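List: Griltstead Workshop and Allotment Sheds
Subject: Re: Metal shelving, how much weight and how to stop it leaning
Date: 26 May 2018

Replying to the question from the other night, which I have left in below because the digest cut half of it off.

> I have been offered a set of metal shelves, bolt-together type,
> five levels. It would go at the back of the garage where the
> floor drops toward the drain. The seller says 400 pounds a shelf.
> My last unit (an Imer, bought new) started leaning within a year
> and I ended up taking it down. Is the rating worth anything, and
> is there a way to set these up so they stay square? I would be
> storing paint, hand tools, a tile saw and a lot of boxes.
> Also, do people bolt to the wall or not bother?

The rating is worth something, but read it carefully. It nearly always means a load spread evenly over the whole shelf, with the unit standing on a level floor. A tile saw sits on four small feet. Put that in the middle of a thin shelf and it will dish long before you get near 400 pounds. Set it on a piece of 3/4 inch board cut to the full size of the shelf and the load goes out to the edges where the metal is folded.

Look for a total for the whole unit as well. Five shelves at 400 makes 2000, but the one I bought secondhand had a sticker inside the upright that said 1000 for the lot. The seller had never seen it.

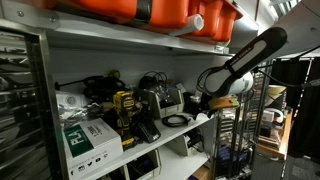
On the leaning, I would bet your floor was most of it. A slope toward a drain is enough to put the front legs lower than the back, and then everything you add pushes the same way. Shim under the feet with something that won't crush. I used steel plate offcuts. Cedar shingle is fine in a dry garage but yours doesn't sound dry.

The other part is the order you tighten things in. What I do now:

Put the whole unit together with the bolts finger tight.
Stand it where it is going to live.
Shim until the bottom shelf reads level both ways.
Measure corner to corner across the back, both diagonals, and push until they match.
Tighten the bottom shelf, then the top, then the ones between.
Check the diagonals again and bolt it to the wall.

If yours came with corner plates, use all of them. If it didn't, a strip of flat bar run corner to corner across the back does the same job. Mine took two strips in an X and has not moved since December.

As for what goes where, put the heavy things on the bottom. Paint goes low. Light cases and anything bulky can go up top. The middle shelf is the one you reach for without thinking, so it fills up first. I gave up trying to keep mine tidy and just decided that anything I hadn't used by the end of the season had to move up or out.

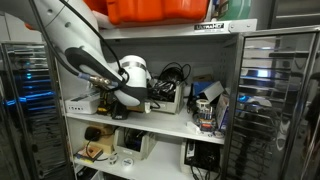 Middle shelf and the case on top.

You asked about bolting to the wall. Yes, always, if it is taller than your chest. One bracket near the top of each back upright, into a stud or into solid masonry with a proper anchor. Drywall anchors are not enough. If the shims leave the unit standing off the wall, put a block behind the bracket so that you aren't pulling the top back and undoing the leveling.

A word on buying used. Take a wrench and a straightedge with you. Lay the straightedge along each shelf front and look for a bow. Look at the slots in the uprights too, where the bolts go through. If they have gone oval, the unit has been loaded while loose and you will never get it properly stiff. Surface rust on the feet can be brushed off and painted. Rust that has gone through the fold at the bottom is a reason to leave it where it is.

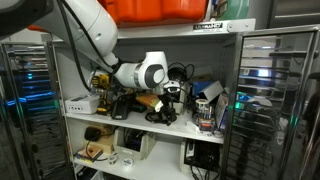
For bolts, get new ones. The old ones are usually a mix by the time a unit has had two owners. The Dissanayake yard on the Griltstead road sells them loose by weight, and the flanged nuts are worth the extra. I have not tried the Fikel clip-in shelves that someone mentioned last month, so I can't say how they compare with bolted ones.

Before you agree to anything, measure the height under your garage door track. My unit is 72 inches and clears by 2. I had to move one light fitting to get it in.

If you can post the upright dimensions and the thickness of the steel I can tell you whether they match mine. I have four spare corner plates you could have for the postage.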